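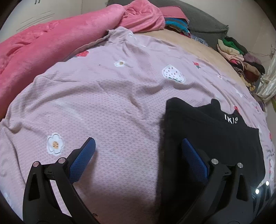
Hand-held grippers learn to fold on unmade beds

Folding laundry remains the chore robots are forever on the verge of mastering. A team at Brustberg now says it has a method that helps, and it starts by letting the bedroom stay a mess.

The group's project, called Mfaume, collects its training data without a robot. People carry a hand-held gripper with a camera on it and fold clothes in their own homes, on whatever bedding is already there. The recordings are then used to train a two-finger arm back at the lab, where the sheets are plain and everyone puts their coffee down somewhere sensible.

For the latest study the team gathered 300 folds from 12 homes in Gatport. A second policy was trained on the same number of folds, all of them done on a bare lab table. Both were then asked to fold a dark T-shirt on 10 patterned bedspreads neither had met before. The home-trained policy finished the job on all but four. The lab-trained one managed a single shirt and spent much of its time trying to pick up printed flowers.

"It was very committed to those flowers," said Chepkoech Mollel, who led the work. She puts the difference down to clutter: blankets, cushions and other people's clothes teach the model what to leave alone.

Fitted sheets were left out of the study. Mollel said the team would look at them in January, in the tone of someone booking a dentist.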